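Progress report, Ralden Robotics Class
Prepared for the Wan education fund
December 11, 2019

Dear members of the fund,

With this letter we report on the first half of the school year. The class has 15 students, divided in teams of two or three, and they meet after lessons in the physics room. The task you approved in our application is the same: by the end of the year each team must program the arm to find a small part on a table, pick it up and put it into the correct tray.

Of the 3,270 dollars of the grant we have spent 1,159 until now. The largest part went to the gripper with its wrist camera, which we ordered from Vostix. The rest was for cables, a power supply and the cloth for the work surface. The receipts are attached to this report.

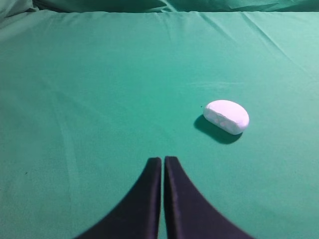 Finding the part is the step where the students learned the most this fall. They began with simple color separation, and a white piece on green cloth is a good beginning for this. Very soon they met the problem of shadows. The light comes from the upper right, so the oval piece has a dark shadow on its lower left side, and the first program of one team took the piece and its shadow as one object. The center was then calculated too far to the left, and the gripper closed beside the piece. The team corrected this by working with brightness and color separately. They wrote a short explanation for the other teams, and I was very pleased with it.

The second step is the approach. The students must convert a position in the camera picture into a movement of the arm, and for this they needed some mathematics that is not yet in their school program. We used six meetings only for coordinates and angles. It was more than I planned — but without it they would only copy numbers from each other.

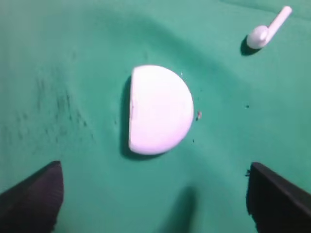 The grasp itself is still not reliable enough. With round shapes the students have to decide from which side the fingers should come, and the teams have different opinions about it. One team wants to turn the wrist before every grasp. Another team prefers to keep the wrist fixed and to move the arm more slowly. We let both teams continue, and they will compare the results in January.

Two things are behind the plan. The sorting trays are not made yet, as the school workshop was closed for repairs. Also the written journals of the teams are uneven, and I now ask for one page after each meeting.

In January we will start with full trials, from finding the part to releasing it in the tray. We would also like to buy a second set of finger pads from Raletti, which was not in the first budget. I ask for your agreement to use a part of the remaining money for this. The offer is attached behind the receipts.

With kind regards and thanks for your support,
The class teacher, Ralden Robotics Class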